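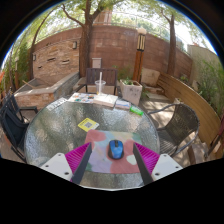
Chapter 7
Outdoor Work Surfaces: Glass-Topped Tables and Patio Seating

Learning objectives

After completing this chapter, the student should be able to:
identify the surface properties of a glass tabletop that affect its use for reading, writing and small office tasks;
select an underlay suited to a pointing device on textured glass;
arrange mixed seating at a round table without blocking the walking route;
draw up a clearing procedure for loose items at the end of a work period.

7.1 Scope

Patios in residential and small commercial properties are increasingly specified as places of work as well as places to eat. The designer is then asked to treat a table bought for meals as a desk. This chapter deals with the round glass-topped table, the seating placed at it, and the small items that collect on it in ordinary use. Parasols, heating and power supply are covered in the next chapter.

The term "work surface" is used here for the usable part of the tabletop only. The rim is excluded. On a round top, a rectangular object placed near the edge may overhang it even when there is free space toward the center, and this should be allowed for when the usable area is measured.

7.2 Surface texture

Patio glass may be smooth, frosted or rippled. Rippled glass hides scratches and fine dirt and breaks up the view of the paving underneath. It has two drawbacks for desk work. A single sheet of paper laid directly on it gives poor support to a pen, and an optical mouse may track unevenly. The second fault is often blamed on the mouse. It should be tested first on a plain opaque surface.

The usual remedy is a mousepad or a sheet of stiff card. The pad should lie fully inside the rim, within easy reach of the seated user. Pattern and color are of little importance provided the surface is opaque and does not shine. The underside should be checked for grit before the pad is put down.

7.3 Reflection

Glass outdoors reflects the sky. Bright patches move across the top during the day and cannot be removed by moving the table a short distance. In the Junddale survey (Tobias Alcantara and Stamatia Vrettos, September 2022), 52 users of shared patios were asked to name the main fault of the table they worked at. Glare was named by 19 of them, ahead of wobble and lack of space. Matte underlays reduce the problem locally. Glossy magazine pages add to it.

7.4 Loose items

A patio table in regular use carries a mixture of flat and upright objects.

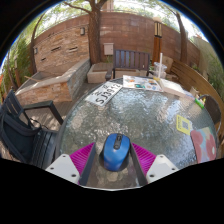
Flat items such as books, cards and open magazines tend to spread toward the far side, out of the way of the user's hands, while a tall cup with a straw has a high center of gravity and is the first thing to go over in a gust. Cups should therefore be kept apart from paper – preferably on the downwind side – and removed when nearly empty. Markers and other cylindrical objects should be placed well in from the rim or kept in a tray.

Open books are best closed or weighted. A thick book can serve as the weight for thinner material.

7.5 Seating

Slatted wood, wicker and folding chairs are often combined at one table. Mixed seating is acceptable if seat heights agree closely. Armrests should be checked against the height of the tabletop before purchase, as metal arms can chip a glass edge.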